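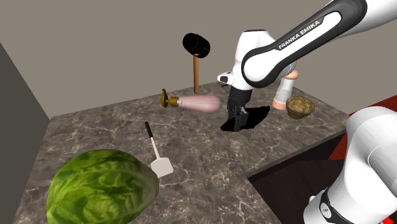
Guilan Zeng asked whether people with no robotics background could sign up. Yes – most of the operators in the February round had never moved a robot arm before.

## Call for participants: simulated kitchen demonstrations

Podar is recruiting 8 remote operators for the Korine project. You will steer a simulated arm over a kitchen counter and pick up, move and put down everyday objects. Your recordings become training examples for a learning system.
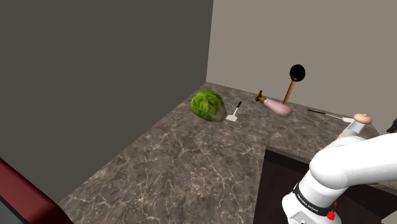
*Counter task in the simulator, with lettuce, spatula and arm.*

**What you do**

- Complete 200 demonstrations over 2 weeks, on your own schedule
- Mark each attempt as a success or a failure
- Keep failed attempts in the set – we use them too

Each task is recorded from more than one view, including a close one at the gripper. 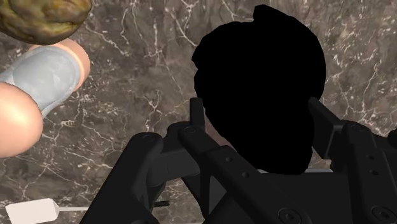 Grasps should be slow and deliberate. If an object slips, stop, open the fingers and start again from above.

**What you need**

- A desktop computer and a steady connection
- A mouse with a scroll wheel
- To be 18 or older

Training is paid at the same hourly rate as recording. Write to Tamer Bataineh at the Tremovholm office by 2021-09-16 and tell us which hours suit you.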